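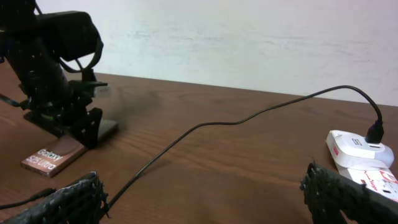 Waltmont talk, speaking notes. 3 parts, keep it moving

Open: who has driven the canyon road in May? Hands up. Who stopped anywhere except the gas station at Illport? Right.

Part 1, getting there
- Last gas at Illport. Say it twice
- 200 miles of road from there, one lane each way, cell service gone pretty much right away
- Fill water at the ranger station. Tap is round the back, people miss it
- Brisa's story about the cattle guard, short version!!

Part 2, the rim
- Cisneros overlook first, before 8 am. Light is flat by ten
- Drop to the river is about 400 feet, looks like more
- Trail down is steeper then the map says. Loose rock on the lower switchbacks. Poles
- River crossing only if the gauge is low, ask Grigoris what the cutoff is this year
- Swallows under the ledge, mention if time

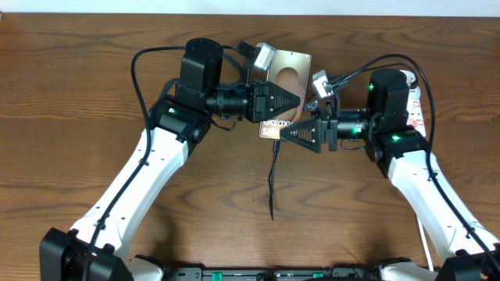 Two arms, two grippers, one bronze-colored piece between them.

Part 3, where to sleep
- Pratano campground, site 416 has the shade. Don't tell everybody. OK tell them
- No reservations at the lower loop, get there by noon
- Wind comes up after dark, stake everyting
- Motel in Waltmont if you can't face it. Pie next door is good

Questions. They'll ask about dogs (rim yes, trail no) and snakes (yes).

Thank Li-hua for the maps. Sign-up sheet for the fall trip is with Kenta by the door.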